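How to Budget for a Two-Arm Bench Without Selling the Van

By Mercy Obura
Updated 9/29/25

The first budget I ever wrote for a pair of robot arms had two lines on it: arm, arm. It was approved in an afternoon and was wrong by dinner. What follows is the order I do things in now.

Step 1. Write down the job

One sentence, no adjectives. Ours is "sort small packing items on a table and put them on a pallet." If your sentence includes the word "flexible," start over. Flexible is a word vendors bill by the hour.

Step 2. Lay it out in simulation before you get quotes

A week in a simulator costs you a week. A beam ordered in the wrong length costs you a beam, the freight, and a phone call. Model the table, both arms, the mounts and the small parts you plan to handle. Check that each arm gets to its share of the table and that the two can work there together without fencing. We went through 13 layouts. Two of them were good.

Step 3. Get quotes for everything that isn't an arm

Arms are the easy part to price. Ask separately for:

Grippers, plus one spare set of fingers per gripper
Mounting frame and hardware
Controllers, cables and the power drop
Safety gear and whoever signs off on it
Freight, both directions, in case of a return

On our last bench this list came to 40 percent of the total. Girkel quoted the frame and the arms as a single number, very friendly, and it took three emails to get them pulled apart. Dernemer itemized down to the bolts. Guess who got the order.

Step 4. Buy the test items too

Boxes, rolls, rings, a toy-size pallet, flat cardboard. Buy about 100 pieces. They get crushed, they get lost, and people take the tape. Put it on the budget as "consumables" and no one will ask.

Step 5. Pad the schedule, then pad the money

Tosh told us 8 weeks for delivery. I wrote down 13 and felt clever until week 12. For money, I hold back a tenth of the total and don't mention it in meetings -- if you mention it, it becomes a monitor.

Step 6. Decide what you can stage

If cash is tight, buy one arm and mount for two. Adding the second arm later is a purchase order. Adding the second mount later is a weekend with a drill. We run our layouts through Zokia before each stage, and the one going out for quotes this month keeps an arm at the left side of the table and a second one working the near end, with the boxes and rolls spread from the first arm toward the right edge and the cardboard sheet over on the right.

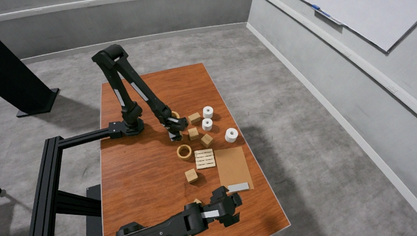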